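July 12, 2022 - teleop, parcel scan task, Rakena cell

Trudy Ashby driving with the gloves, me on logging. Aim was to get clean demos of pick bag, present to scanner, place on the belt side. Plastic mailers only, no boxes until August.

Head and wrist streams from the session:

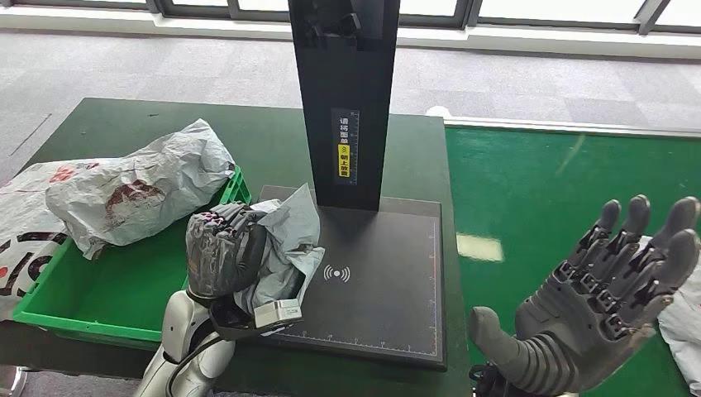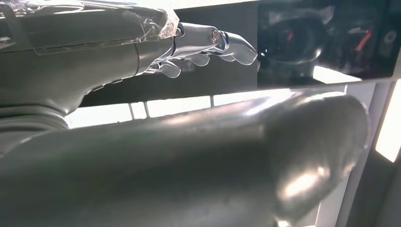
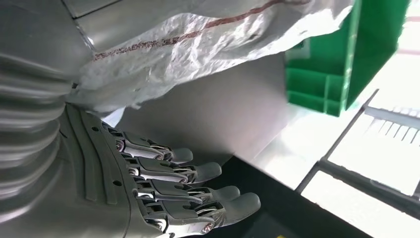
Grip force mapping is still the weak point. Glove closure goes to finger position one to one, so Trudy has to over-close to hold thin film, and the policy will learn the over-close. Saskia Wihongi wants a soft cap on finger current instead. Agreed to try it on the left hand first and leave the right as it is.

The scanner wants the item face up. With a crumpled bag that means a wrist turn before lowering, and the turn is where most demos get slow. Trudy found it easier to pinch near a corner, let the bag hang, then lay it down away from herself. Wrote this into the operator sheet. Old instruction (grasp at centre) struck out.

Clock offset between head and wrist streams was 509 ms at start of session. Restarted the Drustuvov recorder, offset went to something sensible, did not note the value. Check before trimming. Anything recorded before the restart goes in the reject folder, even if the motion looks fine.

Two demos dropped by hand:
- operator lost tracking on left thumb mid-grasp, hand froze closed
- label never read, bag placed anyway

Second one is arguably useful as a failure case. Kept the raw file, tagged no_read, excluded from the training split.

Total frames kept from the last good run: 2065. Short, but the approach is smooth and the release has no jerk.

To do:
- current cap on left hand, Saskia
- ask Rokari whether the glove firmware can report thumb dropout as a flag
- re-zero wrist roll, it drifts after long holds
- copy to the Vikby store tonight, then clear the local disk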